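Ticket: Success rate drop in sim eval after renderer update
Project: Nitska
Opened by: Ornella Russo
Component: wrist view, policy eval
Status: open

Since the December build, the pick policy scores much lower in simulation than it did before. Same checkpoint, same seeds. On the old build it finished 71 of 100 episodes. On the new one it finished 2.

What I tried:

Rolled back the controller config. No change.

Replayed recorded actions open loop on both builds. Joint paths match, so I don't think physics is the problem.

Swapped the wrist images for saved ones from the old build, first 770 steps only. Predicted actions went back to what we had before. That points to the rendering.

Ran the Skestus encoder on wrist views from both builds. The features are far apart even when the arm is in the same pose – worst when the gripper is open over the dark striped surface, where the stripes are only slightly lighter than the black around them.
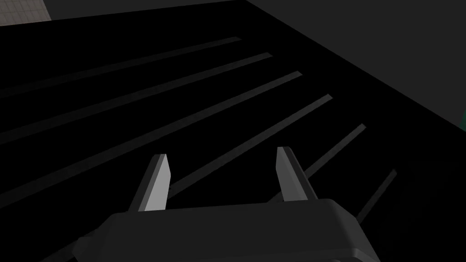 Next I want to raise the ambient light in small steps and rerun the feature comparison at each one. Cheng uses the same renderer settings as far as I know, so if anyone at Prornusbridge has a Cheng run on the new build, please attach the numbers.

Please don't retrain yet. I would like to keep this checkpoint fixed until the lighting runs are done – should be finished by 4 pm.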